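Progress report no. 2 — two-arm desk tidying rig, Trutholm shared workshop
To: Yolanda Dvorak, Dvorak small grants
From: Otis Oyelaran
2018-12-22

Yolanda — short one, sorry, writing between runs. Spend first, then where we are, then what we need from you.

Spend. 2806 paid out so far against the grant. Biggest lump was the replacement servos from Stamov, 900 for the set incl. postage. Frame and brackets came to less than planned, Johannes had most of the aluminium already. Receipts are with Hélène, she will scan them in once the last invoice lands.

Arms. Both up and talking to the same controller. Left one had a shoulder joint that sagged after a long session, stripped it down, found a screw backing out, threadlock on it now and no sag since. Right one fine. The bracket holes needed opening up a bit by hand, drawings have been corrected so the next person doesnt have to.

Wrist cameras. Working on both arms. Cable routing still ugly. Have tried clips, have tried tape, going to try sleeving. Focus was set for too far away and everything near the fingertips came out soft, Johannes sorted that with a printed ring.

The task. We agreed in July to begin with cables, as that's what people at the open evenings asked for. Pick up a lead, find the plug end, bring it to a socket strip. Blocks and chess pieces are the easy objects and we keep a few on the table for checking calibration before a session. Cables are the hard part. Thin white ones on a pale top especially, the software loses the line where two of them cross.
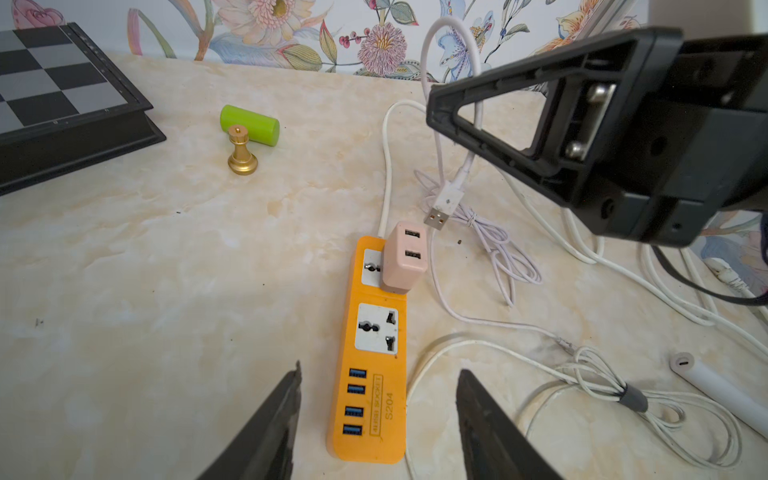 Why not use a plain dark table top so the cables show up better?
We did for the first weeks, and the results were good, but they fell apart as soon as we moved the arms to a normal table. Better to train on the awkward surface now than redo it all in spring.

Fingers. The black ones are printed and do wear at the inner edges. Flat hard fingers slip on thin flex. Roscoe suggested a softer pad set into the housing and we've been through a few versions: first too sticky, wouldn't let go of anything, second peeled. Current one stays put. Grip on thin cable better by his reckoning but we haven't done a proper count yet so no number from me. Will be in the next report.

Two arms together. This is the slow bit. One arm holds, the other looks for the end. They each keep a safe distance and the distance is set too big, so they wait for each other far too long. Hélène is rewriting that part, she reckons it's nearly there. Please dont put it in the newsletter yet.

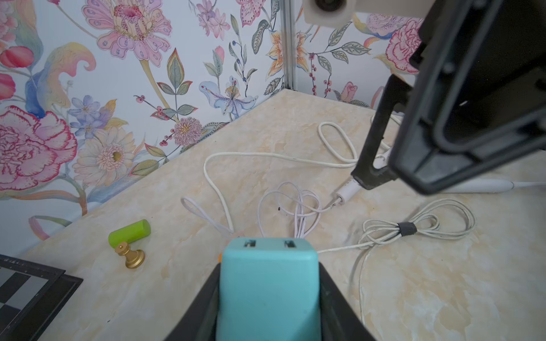 Corner of the test table: cable, plug end and teal pad.

Recorded runs. Almost 300 kept. More than that were recorded but we threw out the ones with the old camera focus. Labelling is behind, Roscoe and I do it in the evenings when the workshop is quiet.

Problems
— Hekemura controller board drops its connection when both arms move fast. Running slower for now. Spare on order.
— Workshop is shut over the holidays so we lose bench time.
— Coiled leads with a tie round them. Arm grabs the tie insted of the cable. No fix yet.

Next
— finish the waiting problem
— proper grip test, old fingers against new pad, same cables
— plug into socket strip with one arm holding the strip still

From you: can the underspend on the frame be moved to the spare board? Same total, just a different line. A yes by email is enough for Hélène's records.

Otis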